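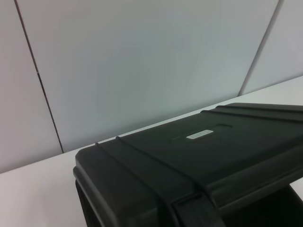

The black case on the bench, lid shut.

Home | Diary | Archive | Links | About
Print this page | E-mail this entry

Wednesday, late

In at eight. Liudmyla Kostiuk was there before me and had the arm powered up, so I did the camera checks and we were collecting by twenty past. Same task as yesterday: the pink ring and the black case with the foam in it. We stood at 519 good episodes when we started and 541 when we went for lunch, which is a slow morning by anyone's standards.

Part of the slowness was my fault. I had the start positions from the old sheet and ran two episodes with the case turned the wrong way for the block we were on. They are perfectly good episodes but they belong to a different block, and moving them over by hand meant editing the labels and then the index, and then checking that the index still agreed with what was on the disk. It did, the second time.

Liudmyla drove for the first hour and I kept the log. She is smoother than I am. When I play my episodes back I can see myself stop above the ring, think, and go down again, and the model will learn the thinking along with everything else. Gunnlaugur says a pause is fine so long as it isn't in the same place every time. Mine is in the same place every time.

We talked again about how to hold the ring. The first lot from last month were all pinched across one side from the outside. It works in the open, but near the wall of the case one finger has nowhere to go. So this week the gripper goes into the hole and takes hold from there.
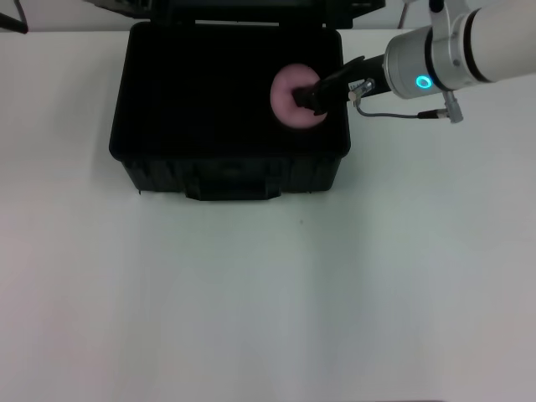
I like it better. The approach is nearly the same wherever the ring happens to be lying, and the arm can stay out to the side and reach over the rim. What I don't like is that the fingers hide the hole from the head camera at exactly the moment you want to see it. The wrist view ought to make up for that. We shall find out when the next model is trained, and I would not bet money either way.

Gunnlaugur Hjaltadóttir rang at eleven about the Nillen write-up. Wants the failed attempts kept and marked as failed, not thrown away. I have been throwing mine away since the start of May. Liudmyla has kept all of hers, in a folder, with dates. I said I would keep them from now on and wrote it on the board so that I can't say I forgot.

After lunch I drove and she logged. Sixteen episodes, then a stop while I went through the wrist footage. The lid of the case is black and shiny enough to pick up the lights, and with it closed there isn't much in the wrist view apart from the ridges and the little pale label. I wondered whether the model would latch on to the label. Liudmyla thinks we should cover it for half the closed-lid episodes and leave it for the other half. It is a sensible idea and will take most of Thursday.

Copying to the Aksoy drive took until gone five. I sat and filled in the missing notes from Monday, of which there were more than I had thought. My writing gets worse down each page and there is one line I can't read at all. I put "unclear" in the notes column and left it.

Bus late, soup for tea. Must remember to take the spare mouse in, and ask about the key to the store room.

Contact | Copyright: text and pictures belong to the author | Back to top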